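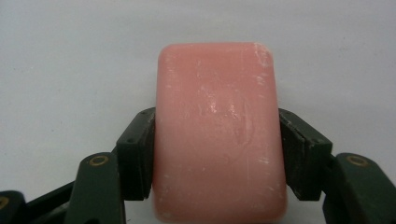 Chalky white residue on bar soap: soda ash, hard water or something else?

Bathroom and Laundry > Consumables

jkramer_siltley
Posted December 3, 2024

Pink bar, rectangular, rounded corners, matte and waxy on the face. Most of the embossing is worn off, though a faint curved part of it is still there near the middle. White chalky patch near the upper right, whitish streaks and flecks over the rest. I want to know what the white material is and whether it matters.

Storage: flat ceramic dish, no drainage, beside the laundry tub. Town water. The Siltley report gives total hardness as 400 mg/L as calcium carbonate. Bar came from a bulk carton and I no longer have the wrapper, so I can't give you the ingredients.

I have read soda ash, soap scum and "the soap has gone off". They can't all be right.
Jozef

tsion_a
At 400 I would go straight to hard water. Calcium and magnesium react with the fatty acid salts and you get insoluble soap, plus ordinary scale wherever the water dries. An undrained dish holds a shallow pool against the bar, the pool evaporates, and the minerals stay behind.

Soda ash is mostly a cold process problem. It forms on the surface of fresh soap during curing and usually comes off in the first few washes. If your embossing has nearly gone, the original surface has gone with it, and any ash with that.

H Verschueren
Disagree in part. Streaks through the body of a milled bar are often there from manufacture. Soap noodles are dried, blended with colour and fragrance, milled and extruded, and any overdried noodle stays as a hard pale speck. These wear slower than the soap around them, so they become more obvious as the bar gets smaller. The trade term is grittiness or sandiness, and you can feel it with a thumb under running water.

The patch near the corner could well be scale. I wouldn't assign the flecks to the same cause without testing.

jkramer_siltley
What test? I have vinegar and a kitchen scale.

H Verschueren
Leave the vinegar off the bar. Acid turns soap back into free fatty acid, which is white and waxy, and you will have made more of what you are trying to identify. Scrape the residue onto a dark saucer and put a drop on the scrapings. Fizzing indicates carbonate. That covers scale and soda ash both, so follow up with a second scraping in distilled water. Soda ash dissolves readily. Calcium carbonate doesn't.

No fizz and no dissolving points to calcium soap or a hard speck.

othmane_k
Or use the bar. It's soap. Rinse it, rub the patch off with a wet cloth, carry on. None of the candidates listed so far is a reason to bin it.

tsion_a
He asked what it was, Othmane.

othmane_k
He also asked whether it matters. It doesn't. What matters is the dish. A flat dish with no drainage will cost you more soap than any of this. I went to a Ziston slatted rack in June and the underside of the bar now dries between uses. Clearance under the slats is 6 mm, which is enough provided you tip the tray out.

F. Wolde
Seconding the rack, with one reservation. Narrow slats cut grooves into a soft bar and the grooves hold water. Wider slats or a pegged mat are better. I keep 2 bars in rotation so that each gets a full day to dry.

On hardness, if the kettle and shower screen are scaling as well, look at the supply before blaming the soap. Birhane list an under-sink softening cartridge at $499, which I would not spend on one laundry tub. Syndet bars use synthetic surfactants and don't form calcium soaps in the same way. They cost more and go mushy faster in a wet dish.

H Verschueren
Some syndet bars still contain a proportion of ordinary soap. Look for sodium tallowate or sodium palmate in the ingredients.

jkramer_siltley
Did the saucer test. Scrapings from the corner patch fizzed. Second lot sat in distilled water for an hour and didn't dissolve to any extent I could see. Flecks lower down are too small to scrape without taking soap with them.

tsion_a
Scale for the patch, then. Flecks undetermined.

H Verschueren
Agreed on the patch. Try the thumb test on the flecks when the bar is wet. If they feel like fine sand they're in the soap and you can't do anything about them.

othmane_k
Trostville hardware has the wide slat racks, next to the tapware.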